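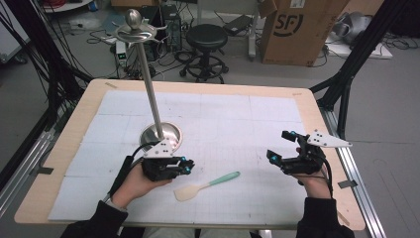
*Gridded paper on the table, the round base of a metal stand, and a gripper on each hand.*

# Themed Attractions, session 2: the queue is part of the ride

3 January 2024

Welcome back, and thank you to everyone who sent me their park maps over the break. I've read them all (yes, even the one with two castles). We'll get to the maps next time, because first I want to talk about standing in line.

Most of you described a ride as starting when the lap bar comes down. I'd like you to move that point right back to the path outside, where a guest first hears something or spots a roofline and thinks, ooh, what's that? From there until they sit down you've got their attention for far longer than the ride itself will have it, and it's your job to do something with it.

## Our running case: Sikder at Garano

I'll keep using Garano, as it's the park I know best, and I'll keep using Sikder, the boat ride at the back of the Rometus area. Lourenço Serrano laid out the original queue and Felten built it. It opened in June and I went that month, twice, and loved it both times — even the bit by the bins.

The story is simple. You're a passenger leaving a river town that's about to flood. The queue takes you through the town before the boats take you out of it. So by the time you board, you already know the ferry office, the bell and the name painted on the baker's door, and when you float past that same door later on with the water halfway up it, you feel something. All of that work was done in the queue!

## A little arithmetic

I promise this is the only sum today.

- Each boat seats 18.
- One boat leaves every 90 seconds.
- That gives 40 boats an hour, so 720 guests an hour if every seat is filled.

Every seat is never filled. Families of five don't split up, and there's always someone who wants the back row. But take the full figure for now: with 100 people ahead of you, you'll wait a bit over eight minutes. Work out which rooms those 100 people are standing in and you know how long your story has in each one.

## What Anselmo Miranda changed

Anselmo took over the area later and moved the bell. It used to ring in the first room, on a timer, and people had stopped noticing it by the second. He hung it over the last bend and tied it to the boats leaving, so it now means something: one more has got away, and you're closer. I think it's the best change in the whole land, and it needed no new scenery at all.

He also took out a video screen. I was sorry about that one, I rather liked the ferryman, but people did stop dead underneath him and the line bunched up behind.

## For next time

Pick a queue you've stood in yourself. Sketch it from above and mark three things on it:

1. where you first saw the ride
2. where you got bored
3. where you'd put the bell

Pencil is fine. Bring it with you, and bring your park map too if you've still got it — we'll be cutting them up.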